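桌面第三版:插线板、盒子和标签

八月把工作台重新收拾了一遍,顺手记下做法和尺寸上的教训。前两版的记录在旧博客里,服务器迁移时丢了一部分图,文字还在,需要的可以去翻。这一版的改动集中在三处:插线板的位置,小件的容器,标签的写法。椅子、灯和显示器支架没有动。

先说台面本身。桌子是搬家时买的 Roltura 浅木色桌板,配可调桌腿,板厚和承重都够用。缺点是后沿没有开走线槽,所有电源线必须从侧面绕,或者从桌板和墙之间的缝里下去。第一版我把桌子顶死在墙上,线从侧面绕,结果左侧挤着显示器、台灯、充电器三种线,每次擦桌子都要先把它们拎起来。第二版把桌子拉离墙面一点,线从后面走,桌面干净了,但是东西开始往缝里掉。掉下去的主要是笔帽和螺丝刀批头,批头有磁性,会吸在桌腿的横梁上,找起来比较费时间。

第三版的处理是在后沿加一条软质密封条,做门缝用的那种,背胶,宽度选比缝略大的。密封条有弹性,线可以从任意位置压下去,小件掉不下去。背胶面贴桌板侧面,贴之前用酒精擦一遍,晾干,压住放一晚上。第一次我贴完马上就往里塞线,有一段翘起来了,后来撕掉重贴。这类胶条的初粘力都不高,别着急。

插线板的问题比线本身麻烦。手册和论坛上常见的做法是把插线板固定在桌板底下,插头朝下或者朝后,优点是看不见。我在第二版照做了,用的是带背胶的挂扣,用了一个冬天。不满意的地方有:

一,插拔要蹲下去。固定设备无所谓,但是我台面上经常有临时接电的东西,烙铁、热风枪、旧笔记本的电源,每次接都要钻桌底。
二,方形适配器朝下悬着,靠插孔的弹片夹住。时间长了弹片会松,适配器下坠,有一次显示器在我打字的时候黑了,查下来就是这个原因。
三,开关在背面,手摸得到但是看不到指示灯。

所以这一版把插线板拆成两组。固定设备(显示器、路由器、台灯)接桌底的一条,不带独立开关,挂扣换成螺丝固定的金属托架,适配器平躺在托架里,重量不由插孔承担。临时设备接台面上的一条,白色,长的那种,平时放在桌子靠里的位置,不固定。不固定是故意的。用烙铁的时候我会把它拉到右手边,拆旧机器的时候推到后面去,固定以后这些动作都做不了。代价是它永远放不正,线也比较硬,会自己把插线板带歪。我试过在底下垫硅胶垫,有改善,线的扭力还是在,索性不管了。

两条插线板不串联,各自从墙上取电。这一点需要单独写出来,因为我在好几个朋友家见过串着用的,下面一条挂电暖器,上面一条挂全套电脑。负载应该按墙上那一个插座的额定值算,后面接多少条都不会变大。烙铁和热风枪功率都不小,热风枪铭牌标的是 1000 瓦,单开没有问题,我的规矩是开热风枪的时候不开别的发热设备。

然后是容器。

桌面上的小件按使用频率分,频率按我自己的感觉定,没有做统计。天天要摸的放在台面上,隔一阵子用一次的进抽屉,一年用不到几回的进柜子。这个原则没有什么新鲜的,难处在执行。台面上的容器一旦开口朝上、尺寸偏大,就会变成什么都往里扔的地方。第一版用的是一个饼干铁盒,放在显示器下面,开始装电池和读卡器,几个月以后倒出来,里面有鞋带、药盒说明书、一把不知道开什么的钥匙,还有停车票。饼干盒的容积太大了,人对于「还装得下」这件事没有抵抗力。

第二版换成分格的元件盒,Gronia 出的,透明盖,隔板可以抽。这个产品用在柜子里很好,用在台面上不合适。盖子要双手开,开了以后盖子翻过去占掉和盒子本身一样大的地方,合上的时候如果有一格装得冒尖,盖子会把里面的东西推到隔壁格。隔板和盒底之间也有缝,垫片会从下面溜过去,混在一起以后只能倒出来重新挑。

第三版的结论是台面上只放单格的小盒子,一个盒子装一类,尺寸往小里买。材料选塑料,颜色选白。选白的理由主要是反光,台灯打下来里面的东西看得清楚,黑盒子里找黑色的橡胶脚垫是一种折磨。白色塑料的缺点是发黄和显脏。发黄跟材质和日照有关,ABS 明显,PP 好一些,我的桌子朝北,这几年没有遇到严重的。显脏可以擦,光面用湿布就行,有纹路的地方要用旧牙刷。
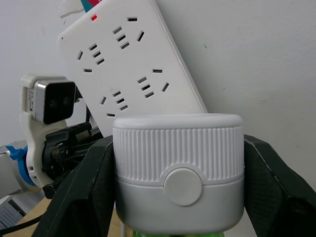 纹路这件事值得多说几句。塑料外壳上做竖条纹,从结构上讲可以提高薄壁的刚度,壁厚不变的情况下不容易瘪;从使用上讲增加摩擦,手上有油或者有汗的时候拿得住;从外观上讲可以掩盖注塑的缩痕。缺点就是积灰。纹路越细,灰越难出来,干布擦只会把灰推到沟底。正确的顺序是先用软刷顺着纹路的方向刷,再用微湿的布收尾,最后晾干。横着刷效果差,刷毛会从棱上跳过去。

光面的问题是划痕。白色高光面在侧光下每一道都看得见,跟金属工具放在一起的盒子基本上一个月就花了。我不太在意这个,如果在意,可以在金属工具那一侧垫一块毛毡,或者干脆把工具移到墙上的洞洞板。Margus Strazds 有一次来我这里修他的收音机,看了我的盒子以后建议全部换成铝的,他自己的工作台就是这么做的。铝盒耐磨,耐热,烙铁碰一下没事。我没有换,原因有两条,一是铝盒导电,旁边就是带电的板子,二是放下来的声音太大,我多半在晚上十一点以后收拾东西,楼下有人睡觉。

盒子的底也需要注意。圆角底、往里收的底,好处是东西不会卡在角落里,手指一拨就出来,坏处是接触面积小,容易被碰歪。直角底稳,但是角里会积东西,小螺丝进去以后要倒扣着拍。我现在的分配是:螺丝和垫片用圆角底的,棉签、扎带、热缩管用直角底的。高而窄的盒子不要空着放在外侧,手肘一扫就倒。这一条我付过代价,倒的那个装的是助焊剂清洗用的棉片,棉片倒没什么,滚到地上的酒精瓶比较麻烦。

带盖和不带盖,我的看法是台面上尽量不带盖。有盖的容器多一个动作,多一个动作的结果就是东西用完放在盒子旁边,不放回盒子里。怕灰的东西例外,比如接触清洁用的无尘布,开口放一周就名不副实了。这种用带盖的,盖子选单手能开的,买之前一定要在店里试。网上的图片看不出阻尼和扣合力度,我买过一个 Wilteck 的小收纳筒,开盖的力气大到要把筒抱在怀里,后来拿去装储备的砂纸了,放在柜子最上层,一年开不了几次,倒也合适。

接下来写标签。

第一版没有标签,理由是「我自己的东西我当然知道在哪」。这个理由在三个月以内成立。第二版用标签机打了印刷体的标签,每个盒子一张,内容写得很细,例如「M2 内六角 短」。问题在于盒子的内容会变,标签不会自己变。重新打一张需要开标签机、换带子、撕背纸,嫌麻烦就不打,于是标签和内容开始脱节。脱节的标签比没有标签更糟,会误导人,我有一阵子一直以为自己没有短的内六角了,又买了一包。

现在的做法是用美纹纸胶带加油性笔,手写,只写大类。字难看,但是撕下来重写只要几秒钟。胶带选黄色,贴在白色塑料上对比度够。贴的位置统一在正面左下角,有纹路的盒子贴在光滑的那一段,纹路上粘不牢,边会先翘。美纹纸放久了以后会有残胶,尤其是夏天,用柑橘类的除胶剂擦,不要用丙酮,ABS 会被咬花。酒精对多数残胶也有效,需要多敷一会儿。

柜子里的东西仍然用编号。编号是从第二版继承下来的,登记在一张表格里,现在排到 196 号,中间有一些已经空了,没有重新利用。不重复使用旧编号是我从以前工作的地方学来的习惯,那边的 Harasym 仓库系统就是因为回收编号出过差错,同一个号在两张单子上指两种东西,盘点的人加了一晚上的班。个人用当然到不了这个规模,保持习惯的成本很低,就保持了。表格只有四栏:编号、内容、位置、最后一次动它的月份。最后一栏最有用,年底按它排序,最久没动的那一批拿出来看,该送人的送人。

有读者来信问过表格里最早的那条记录是什么。是一包旧的玻璃保险丝,从父亲的工具箱里来的,纸盒上盖着 1858 的蓝色印章,应该是批次号,查不到含义。我没有设备用得上这种规格,按规则早该处理,每年拿出来看一遍又放回去。

说回布局。台面上目前的分区从左到右是:左侧键盘和笔记本,中间留空,右侧放盒子和工具,后方靠墙是插线板。留空的区域要够放下一台拆开的十三寸笔记本加一张磁性垫,这是我最常做的活。有一段时间我把盒子放在左边,方便右手操作的时候左手取件。用下来不顺,我左手拿镊子不稳,取小件时经常掉。右手放下工具,右手取件,再拿起工具,看上去多一步,掉得少,总体更快。左撇子请自行镜像。

中间的空区上我放了切割垫和一块旧的静电垫换着用。切割垫有弹性,东西掉下来不会弹远,但是怕烫,烙铁碰一下就是一个坑。静电垫耐热,表面滑一点,螺丝会滚。两者叠着用是不行的,上面那块会跑。我现在焊接时用静电垫,其他时候用切割垫,不用的那块竖着插在柜子和墙之间。竖放的切割垫夏天会弯,回到平面上要压一天。厂家说明上也写了平放,我没有地方平放。

线材单独讲一下。常用的线我留了三种接口,每种只留短的在台面,长的全部进抽屉。短线不用卷,对折以后用魔术贴扎一道。长线卷成圈,直径不要太小,以线皮自己不别劲为准。卷的时候一正一反交替,展开的时候不打结。这个手法网上有很多视频,文字写不清楚,找一个看两遍就会。不推荐用尼龙扎带捆日用线材,剪的时候容易伤到线皮,断口还会划手。

扎带我只用在桌底固定走线上,剪口朝墙。剪钳要用平口的,普通剪刀剪完会留一小截尖的,钻桌底的时候会划到手背。托架里的线留出余量,余量以桌子升到最高时不绷紧为准,先升到顶再扎,顺序不要反。我第一次是在坐姿高度扎的,升起来以后路由器的电源被拽掉了。

清洁频率。台面每天收工的时候擦一次,干布,只擦中间空出来的部分。盒子外面一个月刷一次,方法前面写过。插线板每季度断电擦一次,孔位朝下轻轻拍几下,再用干的软毛刷扫,不用湿布,不用压缩空气往孔里吹,灰会被吹到更深的地方。擦的时候顺便看一下插孔有没有发黄或者变形,有的话整条换掉。插线板是耗材,我见过用了十几年还在服役的,外壳一掰就碎。

还没有解决的事情也列一下,留给下一版:

台面那条插线板的线太硬。准备换一条软护套的,目前没有找到长度合适又有独立开关的型号。
密封条颜色偏灰,跟桌板有色差,坐着看不见,站起来看得见。
右侧盒子的数量一直有增加的趋势。现在的限制方法是规定它们只能占一排,不许叠放。执行情况尚可,上周破例叠过一次,已经恢复。
美纹纸在夏天的残胶。有人推荐用可移除的纸质标签,买了一卷,贴在抽屉里面测试,过了这个冬天再说结果。

评论区可以留言,尺寸问题请附上桌板厚度和离墙距离,不然没法回答。密封条的具体型号我没有记,包装已经扔了,五金店买的,按缝宽选就行。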